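# Open day demo: table clearing with hand-held grippers
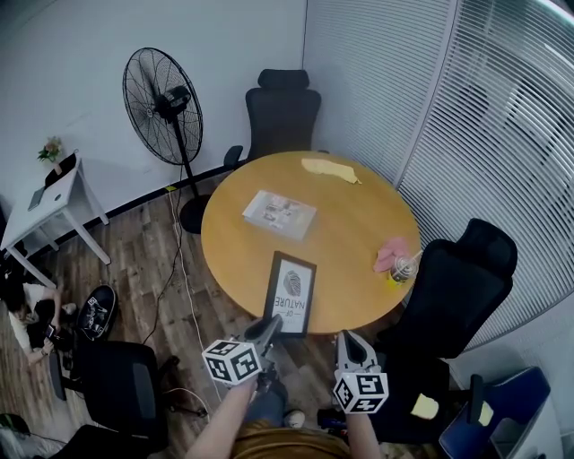 **Question**

How long should one demonstration slot be at an open day if visitors are going to try the grippers themselves?

**Answer**

Plan on 25 minutes per pair of visitors. That covers a short talk, one run by the host and two runs by each visitor.

---

**Follow-up from the original poster**

Thanks. More detail, as the short version of my question left most of it out.

We are hosting an open day in April for the Godthorpe site. The activity is clearing a round table in a meeting room: cloths, paper or flattened packaging, a lidded cup with a straw, a picture frame. The operator holds one gripper in each hand, each with a marker cube on it. Recordings go to the Grinduvlow server for replay on a screen in the hallway. Last year we only played back old runs and people walked past.

Three things I still can't settle:

1. Does the table need to be reset to the same layout for every visitor?
2. What lighting problems should I expect with vertical blinds on a large window?
3. Is it worth showing the failed runs?

---

**Answer 1** (accepted)

I ran the same kind of visit at Zesside. We recorded 139 runs over one open day, of which the tracker lost a cube in 2 badly enough to discard.

*Layout.* Don't reset to an exact layout. Put the objects back in any order and let the next person start. If you tape outlines on the table, visitors treat them as targets and slow down. The exception is anything that can tip. A frame standing on its edge falls when the jaws come in from the side, so decide beforehand whether that is part of the task. We told people to grip it at the top edge and lay it flat before lifting.

*Lighting.* Close the blinds fully and leave the ceiling lights on. Half-open vertical blinds put stripes across the table, and a stripe across a marker face is enough to drop the detection for several frames. If you have a fan in the room, point it away from the table. Loose paper moves in the airflow and visitors chase it.

*Cloth.* Expect soft items to take the most time. A crumpled cloth is easy to pinch and hard to place. First-time users close the jaws on one layer, lift, and then drag the rest through whatever is next to it. Keep drinks away from cloth, or use an empty cup with the lid on.

*Failures.* Show them. Our replay log had 2,177 closing events by the end of the day, and the ones people asked about were the misses. Femke Wouters built our playback list and put a miss in every fourth slot. Questions at the screen went from "is this sped up" to "why did it slip," which are much easier to answer.

One more item: check the export path to Grinduvlow the evening before. Ours was pointing at a test folder until lunch.

---

**Answer 2**

Agree with most of the above. I'd disagree on the exact layout. If you plan to compare runs afterward you do want a fixed start, at least for the frame and the cup. We used a printed card with the positions and it added very little time per reset. For a pure show it doesn't matter.

Also get chairs out of the walking path. Office chairs with armrests catch sleeves when someone steps back with both hands full. Same goes for power cords across the floor: tape them or route them along the wall.

---

**Answer 3**

Van Beek had one of these days and the grippers were left-handed and right-handed, so check that before you hand them out. Don't know if yours are.

---

**Comment on Answer 3**

Ours are the same both sides, only the cube IDs differ. If they get swapped the replay comes out mirrored. Colored tape on the handles fixed it.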